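# How I learned to solve a cube on my breaks (and how you can too)

I carried a cube in my bag for most of a year before I could do more than one side of it. I'd get the white face done, feel very pleased with myself, and then wreck it trying to do anything else! What finally got me through was doing it in tiny sessions, sitting in a chair, ten turns here and a couple of minutes there. So this is a how-to for people who want to learn the layer method in the gaps of a normal day.

You need a cube, a chair, and something to write on. Mine is a cheap Garlow that I loosened a bit with the screws under the center caps. If yours is stiff, do that first, or you'll be fighting it the whole time.

## Step 1: Get comfortable holding it

Sounds silly, I know. But most beginners hunch over with both elbows up and their shoulders around their ears. Sit back. Let the cube hang out in one hand between tries, down by your leg, and only bring it up when you know what you want to do next.
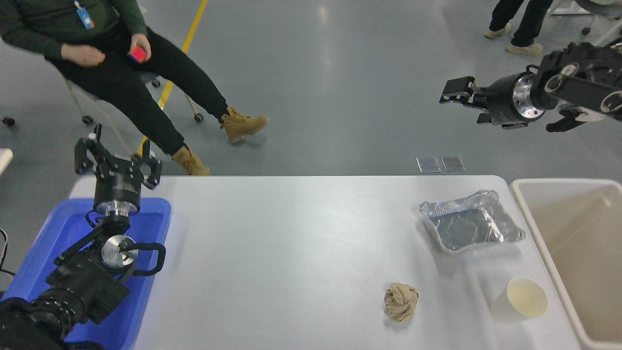
*Break-time posture: sit back, cube in one hand, the other hand resting.*

Then learn where the centers are. The six center pieces never move relative to each other, so whatever color is in the middle is the color that side is going to be. On a standard cube white is opposite yellow, blue is opposite green, and red is opposite orange. Turn it over in your hand until you can say the opposite color without looking. I did this for 7 days before I touched anything else — probably too many, but it stuck.

## Step 2: The daisy, then the cross

Put the yellow center on top and bring the four white edge pieces up around it. That's the daisy. No formulas, just poke around until they're there.

Now look at the side color of one of the petals. Turn the top until that color matches the center on the same side, then turn that side twice. The white edge drops to the bottom. Do it three more times and you have a white cross where the sides match too.

## Step 3: White corners

Keep white on the bottom. Find a white corner in the top layer and turn the top until it's right above the slot it belongs in (check the other two colors on it). Hold that slot at the front right and repeat this until the corner is in and facing the right way:

R U R' U'

R is the right side clockwise, U is the top clockwise, and the little mark means the other way. It takes five rounds at most. If a white corner is stuck in the bottom in the wrong place, do the four moves once to pop it out, then start over with it.

My friend Heledd Gronow drilled just those four moves on the train until her hands did them without her. I did about 200 rounds over a weekend and it worked for me too.

## Step 4: Put it down in the middle

This is the bit I'd have loved to hear earlier. If you have to stop halfway, stop *between* formulas. Finish the four moves, then set the cube down or stick it in a pocket. Stopping two moves into a formula is how I scrambled mine over and over in the first month.

And clear a spot for it. A break table collects stuff.
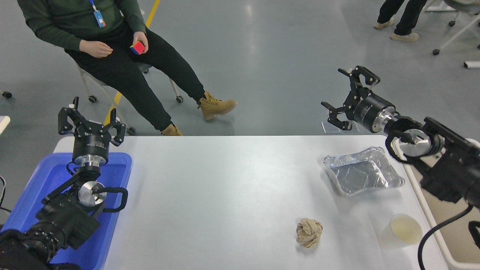

**Can I learn this with a drink going at the same table?**

Sure, but keep the cup well away from your turning hand and wipe your fingers before you pick the cube up again. Sticky stickers are miserable and they peel.

## Step 5: The middle layer

White stays on the bottom. Look for an edge in the top layer with no yellow on it and line up its front color with the matching center. If it needs to go right:

U R U' R' U' F' U F

If it needs to go left:

U' L' U L U F U' F'

F is the front. Write both on an index card and prop it up where you sit. I kept mine for weeks and it got pretty ragged.

Once two layers are done, leave it alone for a day or so and then scramble it and get back to the same place from scratch. Repeat until you don't need the card. The yellow layer has four more short formulas, and I'm putting those on their own page so this one doesn't get any longer.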